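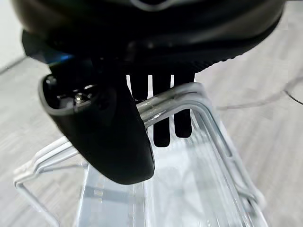
Our club has had the Akano gripper set for a full term now, and Benedita Quintela (who runs the Flerkdale robotics club with me) has been after me to write it up before I forget what setup was like. I'm the one who tightens things, so fair enough! The short version is that I like it a lot and I'd buy it again, with a couple of grumbles. The fingers are the best part. They're smooth and broad, with rounded tips like little paddles, and they're happier than I expected around awkward stuff — the clear plastic rack with the shiny metal bar is a good test, and you can see how the bar sits in between the black finger and the prongs across from it. Clear plastic is miserable for cameras, all glare and ghost edges, so I was glad to have a bar to aim for.

Setup took us two evenings. The first went to reading the manual, which was clearly translated in a hurry, and the second to redoing what we'd done wrong on the first. Tiago Azevedo, one of our seniors, got so fed up with the wiring page that he drew his own version on the back of a pizza box, and we still use it. If you have a kid like Tiago you'll be fine. If you don't, budget another evening and keep the small screws in a cup.

We paid 755 for the set from Stosulel, shipping included, and that's most of what our October bake sale brought in, so I was nervous opening the box. The packaging was great. The spare parts bag was stingy: 3 screws and one tiny hex key that rounded off in a week.
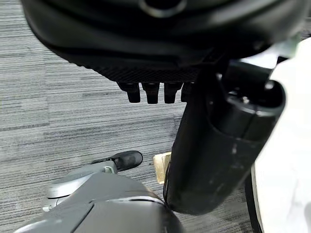 Wrist view is the feature I'd been looking forward to most, and it's also where the new kids struggle. They're used to looking at the whole robot from across the room, and suddenly they're looking along the hardware with half of what they want hidden behind it. We start everybody on plain blocks on the carpet for that reason. With the black rubber finger pad just off the floor and a strip of carpet still between it and the wooden block, a beginner will swear they're already touching. And when the big black cylinder covers one side of the block, they have to guess where the far edge is! I wish the camera mount tilted a few degrees more. It doesn't, and I've asked.

Once they've done blocks we move on to the grocery challenge, which our friends at the Gouveia club came up with and which we have shamelessly copied. Pick things out, put them in the basket, don't fling anything. Soft and floppy items are the hard ones. You can't just close on them and hope, you have to come in slowly and let the leaves fold where they want to.
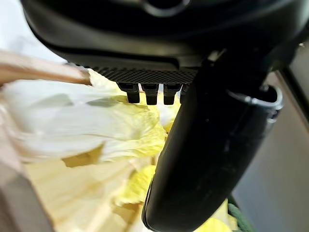 Napa cabbage, up close, with the finger coming down on the right.

Software next. The control app is fine. It crashed on us twice, both times on the old laptop, so I'm not docking much for that. The log fills up at 1000 entries and then starts writing over itself with no warning (we lost a whole afternoon of practice notes that way, and there was some language). Export often. The speed slider is lovely, though, and I keep it turned down low for anybody in their first month. Two-arm work is a different animal: one student drives the picking arm, another minds the basket, and they have to talk to each other the entire time.

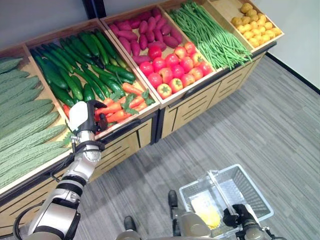 Benedita makes them say out loud what they're going for before they move, which sounded silly to me at first and has cut the arguing way down. The kids who are good at this aren't always the ones who are good at the coding, either, and I love that.

So, who should get it? Clubs with a few patient students and somewhere to leave things set up between meetings. I wouldn't hand it to a brand-new group with one hour a week, they'd spend it all on setup. Four stars from me. It would be four and a half with a decent hex key.

Updated 11/6/21: Stosulel wrote back about the camera mount and they're sending us a longer bracket to try. I'll add a note when it's on.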